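Sorting the Groceries: A Day at the Vondine Open House

01/07/2026

The Vondine robotics hall opens to outside visitors twice a year, and the winter session is the smaller of the two. Visitors sign in at a folding desk, collect a badge, and are given a sheet listing the stations and the time each one is running. The sheet for this session listed cable routing, drawer opening, bin picking, and tabletop sorting. Most of the equipment belongs to Stesitz, the integrator that leases the hall, and the control software on the tabletop station comes from Jarnier.

I spent most of the day at tabletop sorting. It is the least dramatic station on the sheet and the one where the engineers were most willing to talk about numbers.

The task is simple to state. Toy food is placed on a table with several plastic plates and a cutting board. The operator selects an instruction, such as moving the cucumber from the board to a plate, and the robot attempts it. Each attempt has a limit of 54 seconds, after which the controller stops the motion and logs a failure. The engineers then reset the items by hand and start the next run. Positions are varied between runs, and no fixtures or printed markers are used to help the robot locate anything on the table.

Toy food is common in this kind of work. It doesn't spoil, it can be replaced cheaply, and the shapes are different enough to be useful. A banana is curved and has to be gripped across the narrow part of the body. A cucumber is close to a cylinder, and it rolls if the first contact is off center. A wedge of watermelon has one thick edge and one thin one, so the force needed to hold it depends on where the fingers close.

The policy running on the station was trained on 2,000 recorded demonstrations. In each one, a person guided the arms through the task while the joint positions, gripper commands, and camera images were saved together. According to the team, the quantity of data mattered less than its spread. An early set was recorded with the cutting board in nearly the same place every time, and the resulting policy reached for that place even when the board had been moved. The set was thrown out in April and recording began again with the board and plates shifted before every demonstration.

Gripping is done with two-finger parallel grippers. They are mechanically plain, and the failure modes are well understood. The fingers can close early and push the object away, close late and hit the table, or close correctly on an object that then turns in the grip. The Stesitz team has limited the closing force in software, and the limit can be changed from the operator's screen between runs.

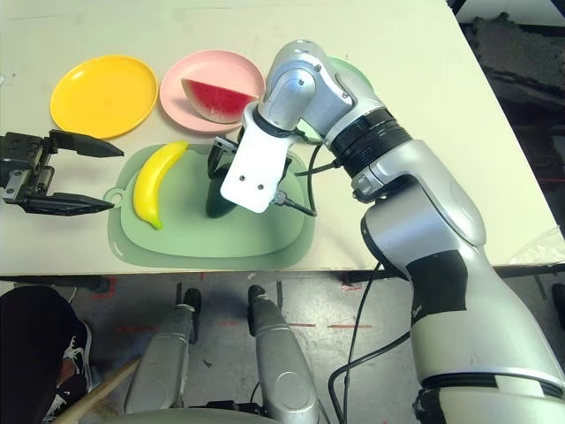 It looks slow until you have tried to write the motion by hand, according to Vallejo, whose packaging line was the subject of an earlier trial with the same software. The comment came during a question period after the midday runs, and it went on for a while. Vallejo's position was that speed on a tabletop is a poor guide to value on a line, where the expensive part is the changeover. A cell that takes longer per pick but can be moved to a new product in one shift would be worth having. A cell that needs a week of reprogramming would not, whatever its cycle time.

The Jarnier engineers agreed with the first half and were more careful about the second. Moving to a new product still means new demonstrations, and recording them takes operator time. They put the present cost at 32 demonstrations for an object similar in size and shape to one already in the set. For an object that is soft, very thin, or transparent, they declined to give a figure.

Transparency came up more than once. Depth sensors handle clear plastic poorly, and the station relies mainly on color cameras for that reason. Even so, a clear object on a pale table gives the policy very little to work with. The team's advice to anyone planning a similar cell was to control the lighting first and choose the cameras second.

Calibration is the other quiet cost. The cameras are checked against the arms at the start of each session with a procedure that takes around 13 minutes. If a camera mount is bumped during the day, the check has to be repeated. One visitor asked whether the robot could detect the problem itself. The answer was that it can detect a large shift but not a small one, and that a small one is enough to put a fingertip on the wrong side of a cucumber.

The afternoon block covered longer instructions, in which two or more items had to be moved in sequence. These are harder for a reason that has little to do with gripping. An error in the first move changes the starting conditions for the second, and the training data contains few examples of a table in that state. The current approach is to record corrections: an operator lets the robot begin, takes over when it drifts, and brings it back to a usable position. Those segments are then added to the training set with a higher weight.

Safety arrangements were modest and clearly posted. Visitors stayed behind a line on the floor, and an engineer with a stop button was assigned to the station whenever the arms were powered. Joint speeds were capped well below the rated maximum. Stesitz said the cap would stay in place for any session with the public in the hall, and that the unattended cells in its own shop run behind fencing.

Documentation was the weak point of the day. The handout described the hardware in detail but gave one line to the evaluation method, and it did not say how a partial success is scored. On request, an engineer explained that an item touching both the board and the plate at the end of a run counts as a failure. An item that lands on the plate and rolls off before the arm has returned home also counts as a failure. Both rules are stricter than I expected – and both belong on the handout.

Vondine plans to run the tabletop station again at the next open house, with the same toy food and a longer list of instructions. Registration is through the hall's front office, and groups are asked to give the number of visitors in advance.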